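Silicagel en casa: cómo lo uso, cómo lo seco y dónde no lo pongo
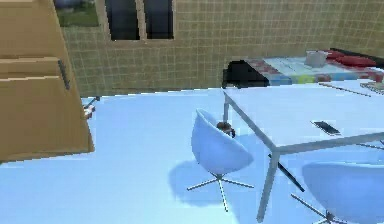
Llevo años guardando los sobrecitos que vienen en las cajas de zapatos, y durante mucho tiempo los tuve en un cajón sin saber muy bien para qué. Mi hermana decía que era síndrome de Diógenes en miniatura. Hasta que una primavera se me oxidaron las brocas buenas, me puse a leer sobre materiales porosos y me enganché (a mí estas cosas me pierden, ya lo sabéis los que pasáis por aquí a menudo).

Un poquito de ciencia, que va rápido. El gel de sílice es dióxido de silicio, lo mismo que la arena si miramos solo la fórmula, pero con una estructura llena de poros diminutos. El agua del aire se queda pegada a las paredes de esos poros. Se pega por fuera de la materia, en la superficie, y por eso se habla de adsorción, con d. Como el agua no reacciona con la sílice, con calor se va y el gel queda listo para otra ronda. ¡Eso es lo que me conquistó!

Qué comprar

Los sobres reciclados sirven, pero son pequeños y no sabes si ya están saturados. Yo acabé comprando un bote de 428 gramos de la marca Davley, de bolitas naranjas que se vuelven verdes cuando están llenas de agua. Hay otras azules que pasan a rosa; muchas llevan cloruro de cobalto, que es tóxico, y en casa prefiero no tenerlas. Mirad la etiqueta antes de pagar.

Las bolitas las meto en bolsitas de tela de algodón tupida, cosidas por tres lados y cerradas con un cordón. También valen los filtros de té grandes, grapados, aunque se rompen a la tercera vez que los mueves.

Dónde me funciona

En la caja de herramientas, sin duda. Una bolsita con 20 gramos en cada caja que cierre bien, y las limas me aguantan el invierno sin una mota de óxido.

Con las semillas va de maravilla. Frasco de cristal, sobres de papel con las semillas dentro y la bolsita en el fondo. Las de tomate me las pasó Aileen Navarro, que las llevaba guardando así desde que vivía en Heltau, y me germinaron casi todas.

También lo uso con el filamento de la impresora 3D. El PLA aguanta bastante, pero el nailon chupa humedad como una esponja y luego la boquilla chisporrotea y la pieza sale con pelillos. Lo guardo en un cajón hermético Sikder con tres bolsitas y un higrómetro de los baratos. Si el filamento ya está húmedo, el gel solo no lo arregla del todo; hay que secarlo antes con calor.

Y en las fotos antiguas, ojo, poquito. El papel demasiado seco se curva y se vuelve quebradizo.

Dónde no sirve de nada

En un armario que se abre cada mañana, en el baño, en una habitación entera. Se satura en un suspiro y ya está. Para eso hace falta ventilar o un deshumidificador de verdad. Yo lo intenté en el trastero con un cuenco enorme de bolitas y a los pocos días estaban todas verdes y el trastero igual de húmedo.

Y lo del móvil mojado: ni gel ni arroz hacen milagros. Apagadlo, no lo carguéis y que lo vea alguien que sepa.

Cómo regenerarlo

Vaciad las bolsitas (¡la tela no va al horno!) y extended las bolitas en una bandeja metálica que no uséis para cocinar, en una sola capa. Mi bandeja admite 300 gramos como mucho. Horno a unos 110 o 120 grados, con la puerta un pelín entreabierta si vuestro modelo lo permite, y paciencia: un par de horas, a veces tres. Remuevo cada 15 minutos al principio y luego me olvido un poco. Si os pasáis de temperatura, el indicador naranja se estropea y ya no cambia de color; me pasó con el primer bote y fue una pena.

Sacadlas y al frasco cerrado en cuanto se templen. Si las dejáis en la encimera toda la tarde habéis gastado luz para nada.

Un par de avisos: no se come, los sobres lejos de niños y de perros, y al trasvasar bolitas rotas hay polvillo, así que despacito y mejor con mascarilla.

Me preguntabais en los comentarios por las zeolitas. Las tengo en pruebas, unas perlas de Rernura que retienen agua incluso con el aire ya muy seco, pero piden mucho más calor para regenerarse y mi horno no llega. En mayo os cuento cómo va el frasco de las semillas de pimiento, que es donde las he puesto.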